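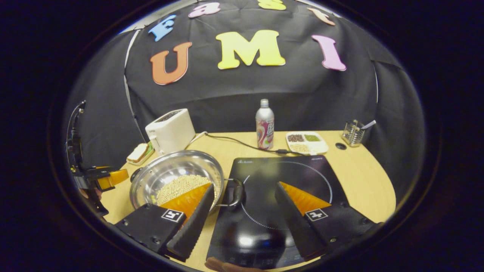
La mesa de las legumbres, con las letras de Fast UMI al fondo.

Junio, casi las once de la noche. Tengo los dedos hechos polvo de tanto apretar y soltar la pinza, pero hoy estoy contenta, así que escribo aunque se me cierren los ojos.

Seguimos con la olla y los granitos redondos, que ya los veo hasta en sueños. Llevamos 3,116 demostraciones en total y hoy cayeron 200, ¡200!, el mejor día desde que empecé en Unstead. Nosipho Ndlovu se puso a la izquierda y yo al centro, cada una con lo suyo, y por la tarde ya ni nos hablábamos para coordinarnos (bueno, sí hablábamos, pero de la cena).

Lo que más me cuesta es ir despacio. Si hago el gesto como lo haría en mi cocina, me sale un tirón y luego el modelo aprende el tirón. Nosipho dice que me imagine que le enseño a alguien que nunca ha visto una olla, y algo ayuda. También me regañó, con razón, por empezar siempre desde el mismo sitio. Ella cambia un poquito el ángulo en cada toma, acerca la mano, la aleja, y sus ejemplos son mucho más variados que los míos. Mañana la copio descaradamente.

Tiramos seis tomas a la basura porque tapé los marcadores con la mano. Seis no es nada, el mes pasado perdimos una mañana entera por lo mismo – y aquella vez ni nos enteramos hasta que lo revisaron los de Maluleke.

Me gusta esta mesa, la verdad. El tostador blanco, el pan en su tablita, la bandeja con sus tres compartimentos... parece que va a venir alguien a desayunar lentejas. A mí me dio hambre a las cinco y no se me quitó.

Después toca el pan, y eso me da más respeto. Una rebanada se dobla, se desmiga, se resbala, y los de Druvcombe quieren unas 2,000 tomas antes de entrenar otra vez. Hice cuentas en el autobús a Stosenham y preferí guardar el cuaderno.

Pendiente para mañana: llevar crema de manos, pedirle a Nosipho su lista de posiciones y acordarme de etiquetar antes de comer. Me voy a dormir.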